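3.2 Foot geometry and surface condition

Profiles were recorded for 476 bowls drawn from the Geso household survey. Each piece was measured at the rim, at the widest point of the wall, and at the outer edge of the foot ring. Where the wall carried a step or groove, its distance from the ring was also noted. Correia's earlier scheme treated the groove as decoration and left it out of the profile class. We include it, as it changes the depth at which a bowl settles into the one below it in a stack.

Ring height was read at four positions and averaged. Bowls with a difference of more than 1 mm between positions were set aside as uneven (19 pieces) and do not enter the stacking results in Section 4. Rims were checked for chips by touch and under a raking lamp.

Surface condition was scored separately for the base, the lower wall, and the rim. Pits and dark flecks were scored together, because the two raters could not separate them reliably on speckled wares. Figure 2 shows the underside of a large white bowl with a raised circular foot ring and a recessed groove around the flank. Small flecks and pits are scattered over the surface, especially on the lower part.

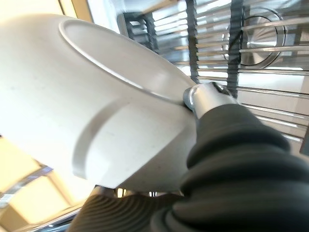
Figure 2. Underside of a large white ceramic bowl, with foot ring and flank groove.

Agreement between raters was higher for the base than for the wall. Most disputed scores fell on matte pieces, where a shallow pit and a fleck in the body look much alike at normal viewing distance. Meireles rescored 44 of these under magnification, and the rescored values are used from here on.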